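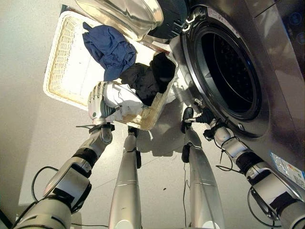 Blue, dark gray and white clothes in a wicker basket.

How to move your number to a new carrier without losing it

Quick one, doing this on my lunch break. I moved from Cheetham Mobile to Skallbridge in April and got most of it wrong the first time. Notes below so you don't.

Before you start

Do NOT cancel your old plan. The number has to be active when the new carrier asks for it. Cancel first and it can go back in the pool, and good luck after that.

Check the phone is unlocked. Settings, then General, then About on an iPhone. Look for "No SIM restrictions." On Android it moves around depending on who made the phone, try searching Settings for "SIM" or "network lock." Still paying the phone off? Probably locked. Call and ask.

Stuff you need

Account number. Not your phone number, a different one, usually on the bill PDF.
Transfer PIN. Separate from your login password and your voicemail PIN. I mixed these up twice.
Billing ZIP code, exactly as the old carrier has it.
The name on the account. If you're on a family plan it might not be yours.

Get the PIN last. Mine expired while I was still hunting for the bill and I had to ask for another.

Step 1. Turn off number lock

Lots of carriers have a setting that blocks transfers. Good thing to have, but it'll kill your request. On Cheetham it was under Security, then Line Protection. Mine was on and I never touched it.

Step 2. Order the new plan

Pick "keep my number" at checkout. Dont pick "new number" thinking you can swap later. Skallbridge lets you, but it's a support call and I was 33 minutes on hold.

Type everything in slowly. One wrong digit and it bounces.

Step 3. Install the SIM or eSIM

Stay on wifi for this. For an eSIM, scan the QR code from another screen – laptop, tablet, whatever. Leave the old line in the phone for now.

Step 4. Wait

Calls may work before texts do. Mine went through at 2:40 pm and texts showed up after dinner. You might be able to call out and not get anything in, thats normal for a bit. Restart once the new carrier's name appears up top.

Step 5. Test it

Call someone. Have them call back. Send a text both ways, then a picture. Picture messages failed for me until I reset network settings (this wipes saved wifi passwords, so write them down).

Then check your bank login codes. Do it before you need one.

If it gets stuck

Ask the new carrier for the exact rejection reason. "Info mismatch" is nearly always the PIN or the ZIP. Serena Leone in the comments had hers stuck on a middle initial.

Last thing – watch for a final bill from the old carrier, and turn off autopay once it's settled.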